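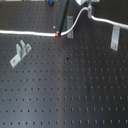 White cable on the black board.

The Likent breadboard is the one our customers come back for, usually with a second bench to fill and a cable or two they'd like to keep under control. Rows of holes run all the way across, so you can put a bracket wherever your layout wants it – and move it again on Friday when you change your mind!

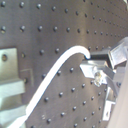 BRACKETS & CABLE ROUTING

Our Moradi brackets bolt flat to the board and come in a pack of 2. Smaranda Onu, who looks after bench orders here at Hullport, likes to leave a generous curve in the cable before it reaches the bracket, and we've all picked up the habit from her.

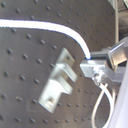
If you're ordering for a whole room, do write to us first, and we'll happily go over your drawing with you. Packs of 40 screws are sold separately. 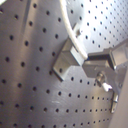

Metal bracket and white cable.

Board, item 281. Bracket pack, item 215.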